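Is that old desktop worth fixing up?

Every guide says an old tower only needs more memory. I doubt it. Time the startup with a kitchen clock before you spend anything.

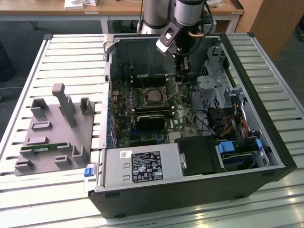 Mine took 348 seconds one Tuesday, and 13 programs were loading themselves. Switch those off first. Then restart and time it again.
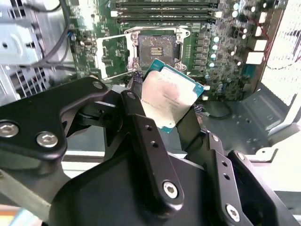 Borkowska

Next, the processor swap. Sellers call it an easy win, but check the list of chips your board supports, and be suspicious of any listing that leaves out the model number. I'd skip it if the gain is under 30 percent.

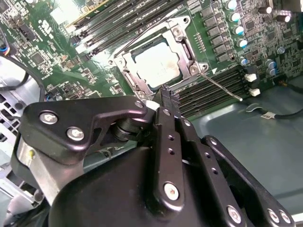
Unplug the power cord before you open the case. Cleaner apps like Tranura promise a lot; I got back some 18 seconds and a lot of pop-ups.

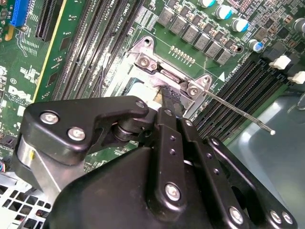

Last changed: September

If it still drags, try a solid state drive. Copy your files off first and open a few of the copies, whatever the backup program tells you.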